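Two-Arm Kit Review: Final Report for Intro to Automation
Aug 7, 2019

So my project was to review a robot kit as if I were a small shop thinking about buying one. I went with the Trirmont two-arm kit, sold by Dusov, and my test job was clearing plastic bottles off a table and into a green bin. Sounds easy, right? I thought so too, back in May!

Setup took me 4 evenings, and most of that was cabling (the purple cables need plenty of slack or the wrists complain). The manual is 105 pages and I'd say half of it is about safety stops. Both arms bolt to one aluminum rail at the front, which I really liked.
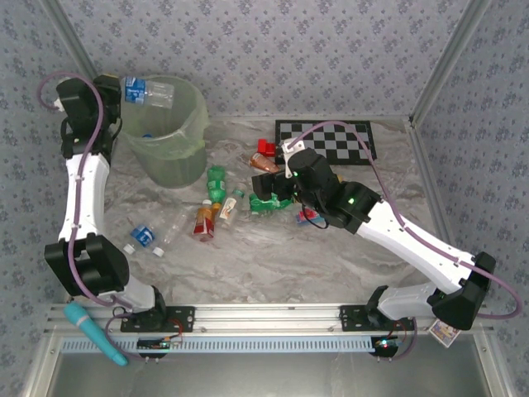
The kit costs 1122 dollars with the grippers included, and the Collow set I compared it to on paper was cheaper but only had one arm. For sorting I'd want two. You can split the table between them, or let one pass things to the other when the bin is a long reach. Passing is slower and I had to tune it a lot, mostly how close the grippers get before one of them lets go.

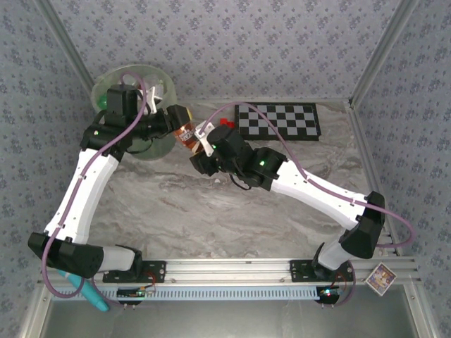

Software was my least favorite part. It's called Snorradóttir and it logs everything, so I ended up with about 4000 lines of messages for one afternoon of practice, and searching them was a pain. The support people did answer my emails, though, and the update they sent fixed my joint limit errors.

Would I buy it? For a class, yes. For a shop I'd ask for a better log viewer first, and a longer cable for the right arm.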